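So I finally signed up for a clowning class at Fluredholm, and my cheeks still hurt! Urho Ahonen teaches it, four evenings in August, and he made us walk into the room over and over until someone laughed (I took forever – my walk is apparently very serious).

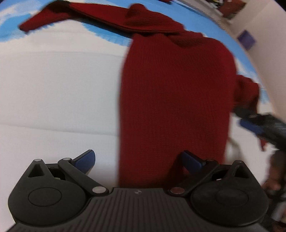
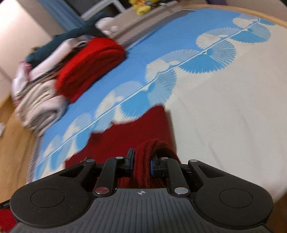
Black fingers angled inward, both times.

Anyway, the second evening was all about failing on purpose. I dropped an invisible cake and got a real gasp from the back row. Urho says he has flopped in front of 2000 people and slept fine. I'm going again next week, red nose and all.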